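Workshop tips: setting up a table for pick-and-place trials

Contributed by Ermira Todorova, Droltulano test room. Last revised 2025-07-05.

Cover the table before anything else. Bare laminate lets light bowls slide when the fingers touch the rim. In our December comparison we ran 178 grasps, half on cloth and half on the bare top, and the cloth side had fewer lost objects. Pull it flat and check it again every 20 grasps.

Use one plain, dark color for the cloth. Patterned cloth gave false edges in the segmentation step.

Set lamps off to the side. Glossy plastic throws a white spot back at the camera, and the depth reading drops out there. Moving one lamp by 30 degrees is usually enough.

Change the layout between runs. Riku Fukuda keeps a sheet of random positions and poses, and we follow it even when the result looks untidy. Results from neat rows did not carry over to mixed layouts.

Log each failure as a slip, a miss or a collision. Do not add a fourth class partway through a series.

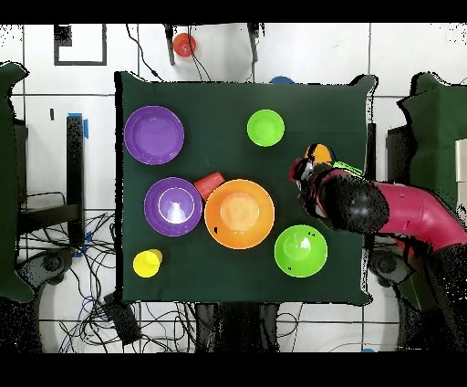

Contact between objects should be part of the test. A cup standing by itself is an easy target, and scores from such cups run high. The red-orange cup on its side against the large orange bowl is the harder case, with part of its wall under the rim. Score these separately. Allow 2 attempts per object, then reset.

Wash the plastic with mild soap and dry it fully before the next series.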